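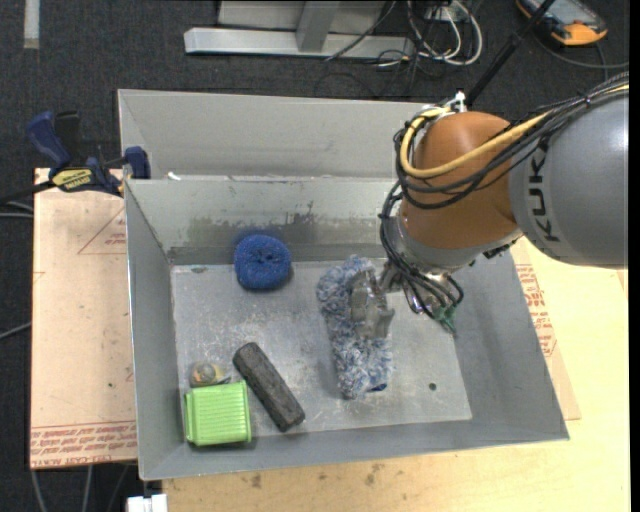 The rulebook for the bin-picking trials at Verkwood is 14 pages long, and the robot appears on only 9 of them. The rest is about people, and in particular about what people do when they think a number is about to come out badly.

Kaisu Laaksonen wrote most of it. She spent years in food packaging before she took over the test bench, and she has the calm of a woman who has watched grown adults argue over what counts as a dropped pea. "Everybody agrees on what a successful pick is," she says. "Then you ask them to write it down."

So she wrote it down. A pick counts when the object has cleared the rim of the bin and stayed in the gripper for the full carry. If two objects come up together, that is a failure, however pleased everyone looks. Nudging an item toward a friendlier spot by hand is called "gardening" and voids the run.

The choice of objects gets a page to itself. Verkwood wants things that differ in shape, stiffness and surface, and it wants them cheap enough to replace. Something fluffy is required. So is something see-through, which cameras dislike about as much as birds dislike windows. A duster can bring down a system that has handled boxes all morning, and Laaksonen regards this as the duster's job.

Then there are the cables. Rule 22 says that every cable on a moving arm must be checked through its full range of motion before the first run, with slack at the wrist and nothing able to snag on the bin. It was added after a visiting team from Huvby unplugged its own gripper at full reach, twice, and logged both events as "grasp uncertainty."

Rosário Coelho, who audits the results, has opinions about logging. Last December she went through 1634 recorded attempts from one project, known as Skeker, and found that only 1125 had been scored. The others were filed under "warm-up." Some of the warm-up took place after lunch.

"I don't think they were cheating," Coelho says. "I think they were optimistic in a folder."

Her fix was dull and has worked well. Teams now declare the number of attempts in advance, and the count starts when they say it does. Engelbrecht, the supplier that pays for part of the bench, grumbled for a month and then copied the rule for its own shop floor.

There are complaints, of course. Younger engineers find the forms slow, and one asked whether scratches on a bin really needed to be noted. They do – shiny metal and scuffed metal look different to a camera, and a team that swaps in a fresh bin halfway through has changed the test.

Laaksonen is now at work on the next edition. The section on clamps has grown by a paragraph, and she is still looking for a definition of "fluffy" that both sides will sign.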